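Clallodora Gap Filler Strip for Stoves and Counters

Home > Kitchen > Stove and Counter Accessories > Gap Filler Strips

Item: Trirkow heat-safe gap filler strip, set of two
Color: black, white, or clear
Length: 21 inches, can be trimmed
Availability: in stock, ships from our warehouse
Page last updated: March 10, 2018

The Trirkow gap filler covers the space between a freestanding range and the counter on each side. It stops crumbs, grease, and dropped food from going down the side of the stove, where they are hard to reach without pulling the range out from the wall.

Each set has two strips, one for the left side of the range and one for the right. The strips are the same, so it does not matter which one goes where. They are made of flexible silicone in a T shape. The flat top rests on the counter and the edge of the cooktop, and the stem hangs down in the gap and keeps the strip from sliding.

Sizing

Measure the gap at the front and again at the back. Many ranges sit slightly crooked, and the gap at the back may be wider than at the front. The strip covers gaps up to 5/8 inch. For wider gaps, order the Hivulance wide strip, listed under Related Items.

Next, measure from the front edge of the counter to the wall or the range's back panel. The strip is 21 inches long as shipped. Most counters are deeper than that, but the range's control panel usually takes up the last few inches. If your range has no back panel, order the 25 inch version.

The counter and the cooktop should be close to the same height. A difference of 1/8 inch is fine. With a bigger difference the top will tilt and liquid can run under it. Most ranges have leveling legs that can be turned by hand or with a wrench to raise or lower the cooktop.

Installation

Wipe down the counter edge and the side of the cooktop with dish soap and warm water. Dry both. Grease left on the surface will make the strip slide.

Unroll the strip and lay it flat on the counter for 10 minutes. It ships rolled and the ends may curl at first. If they still curl, run the strip under hot tap water and lay it flat again.

Press the stem into the gap starting at the back and work toward the front. Do not stretch the strip as you go. A stretched strip will pull back later and leave the front end short.

To trim, mark the length with a pencil and cut with kitchen scissors. Cut the end that goes against the wall so the rounded end stays at the front.

Heat

The silicone is rated to 450 degrees Fahrenheit. It can sit next to a gas or electric burner in normal use. It should not touch a burner, a flame, or the bottom of a pan that hangs over the side of the cooktop. Do not set a hot pan on it. The strip is not for use inside an oven.

Care

Wipe with a damp cloth. For baked-on grease, lift the strip out and soak it in warm soapy water, or put it on the top rack of the dishwasher. Steel wool and scouring powder will dull the surface. White strips can pick up a yellow tint from turmeric and tomato sauce. A paste of baking soda and water, left on for an hour, takes out most of it.

The clear strips show dust on the underside sooner than the other colors do.
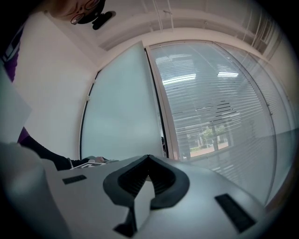
Will the strip fit next to a slide-in range?
Most slide-in ranges have a cooktop lip that already rests on the counter, and these do not need a strip. If yours leaves an open gap and the surfaces are level, measure as described under Sizing.

Can I use it between a washer and dryer?
The strip will fit if the gap is 5/8 inch or less and the tops are the same height. Vibration during the spin cycle can work it loose, so expect to push it back in place now and then.

Does it use glue?
No glue or tape is needed. The strip lifts out for cleaning.

Shipping and Returns

Orders ship in 3 business days. Unused strips can be returned within 14 days in the original tube. Strips that have been cut cannot be returned, so check the length before you trim.

Bulk orders of more than 300 sets, such as for apartment buildings, are quoted separately. Use the contact form and include the color and a delivery zip code.

Related Items

Hivulance wide gap strip, for gaps up to 1 inch
Trirkow gap filler strip, 25 inch, set of two
Ñahui silicone counter mat, gray or black
Clallodora narrow cleaning brush, long handle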